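Ziralcombe Rainfall Readings

Daily rain gauge readings from 2 sites, Ziralcombe and Stistton, typed up from the paper logs. One CSV file per site, amounts in millimeters.

Ziralcombe: 266 rows
Stistton: 202 rows, none for July

Blank cells mean no reading was taken. A zero means the gauge was read and held no rain. Readings were taken at 7 a.m.
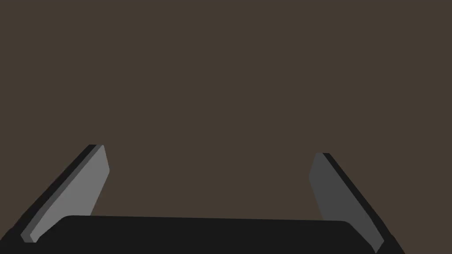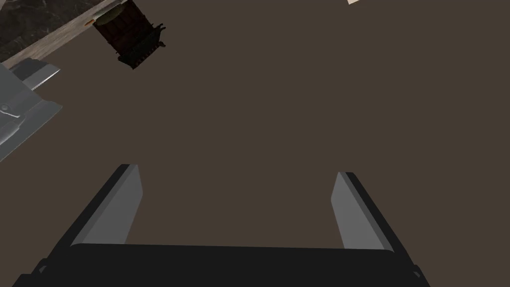
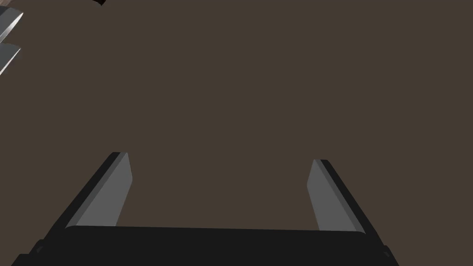
Birgit Wiegand wrote that row 226 of the Ziralcombe file looks like two days added together, and asked for a flag column. Added as "multi_day".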